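I used to fold T-shirts for a living, 40 to a stack, at a surf shop in Grendell. So when my nephew's robotics club told me they were teaching an arm to handle laundry, I laughed. Then I watched them try, and I stopped laughing pretty quickly.
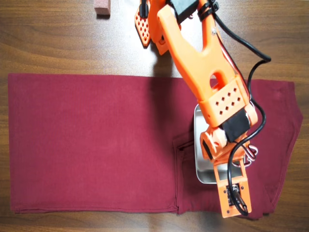
*Orange arm, maroon fabric, steel tray: an afternoon's work at Dergate.*

The Dergate club has 14 members, all in high school, and one very patient mentor, Haris Stojanović. He started it in September with some 500 dollars and a shelf of spare servos. "Cloth is horrible," he told me, quite cheerfully. "A block stays where you put it. A shirt has its own ideas."

I'd pictured something sleek and white, like you'd see in a car factory. What they've got is bright orange plastic with black cables looping all over the place, and I loved it on sight!

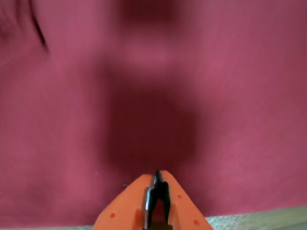
Photo: Dergate Robotics Club

Up close, the gripper is two orange fingers that come to a blunt little point, and the kids can argue over those fingers for hours. Should the tips be softer? Narrower? (I was asked for my opinion and gave it, with no qualifications whatsoever.) Half the group wants to stick with cloth and the other half would much sooner pick up bits of sponge, so the table tends to have a bit of everything on it. 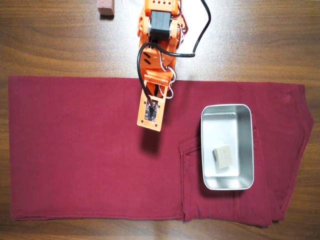 **Dergate Robotics Club – Senior Build Team**

Next up is the Arabzadeh Cup, where the team will be entered as Dronovix – a name left over from a drone project that never got off the ground. They've got a colour-coded chart of jobs on the wall and most of it is still red. Haris says they'll be ready. My nephew says they need another month and a lot more pizza, and he's asked if I'd come back and show everyone how I used to do sleeves.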